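Wrist splint at night: rigid stay or soft wrap?

Forum > Braces and Supports > Wrist and Hand

grivwood_left
Posted December 12, 2018

I've had carpal tunnel symptoms in my right hand since November. The hand therapist gave me a Wallex night splint with a metal stay in the palm. It keeps my wrist straight, but I wake up with a sore spot at the base of the thumb and I've taken it off in my sleep more than once. There is a soft wrap from Schwaiger with no stay that costs $47. Has anyone gone from one to the other? I mostly want to be able to cook and do dishes in the morning without my fingers going numb.
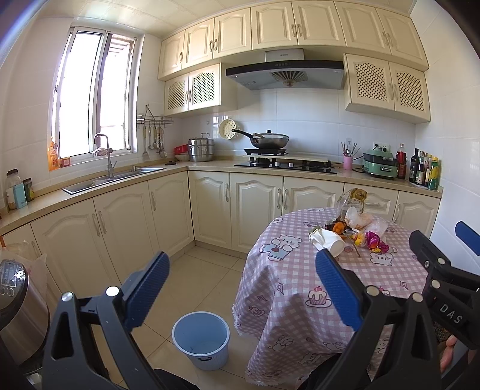
Reply 1
pajaroblanco

I would not give up the stay. The point of wearing it at night is to stop the wrist from curling. I bought a soft wrap first and slept with my wrist bent inside it for weeks. Check how the stay is shaped. Mine came bent up quite a bit and the therapist flattened it. The thumb soreness went away after that.

Reply 2
Domenica Ortner

I disagree with the above, at least for mild cases. A splint you pull off at 2 a.m. does nothing for the rest of the night. I wore the Schwaiger for up to four months and my tingling is mostly gone. It has a thick pad on the palm side, so you can't bend all that far. I did get the large, and it was too loose. Measure around the wrist, not the hand.

Reply 3
pajaroblanco

"Mostly gone" could be time as much as the wrap. Mild cases often settle down. The original poster has numbness in the morning, and I'd want that wrist held straight.

Reply 4
grivwood_left

Thanks, both. Mine is bent up too, now that I look at it — more than I thought. I didn't know the stay came out. Is there a way to flatten it at home, or should I take it back?

In the daytime I don't wear anything. Holding small things between thumb and finger is what sets it off, a needle or a key, anything thin. Jars are fine if I use my whole hand.

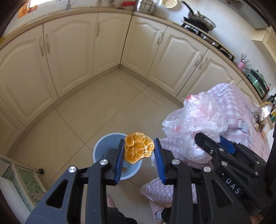
I also drive with that hand on top of the wheel, and it goes to sleep in ten minutes. Would a day splint help with that, or would it just get in the way?

Reply 5
Ottilie Reisinger

Take it back. I tried bending mine over the edge of a table and got a kink in it that dug into my palm. The clinic did the new one in a few minutes and didn't charge me.

For driving, move your hand lower on the wheel before you buy anything else. I have a Drotow day splint and it's too stiff to steer with. I only wear it for typing.

Reply 6
Domenica Ortner

Agree on taking it back. If the thumb is still sore after they adjust it, ask about a thin cotton liner under the strap. And if the numbness starts lasting all day, see the doctor about it and don't wait for the next therapy visit.

Reply 7
grivwood_left

Called the clinic and they can look at the stay next week. I'll hold off on the soft wrap until then.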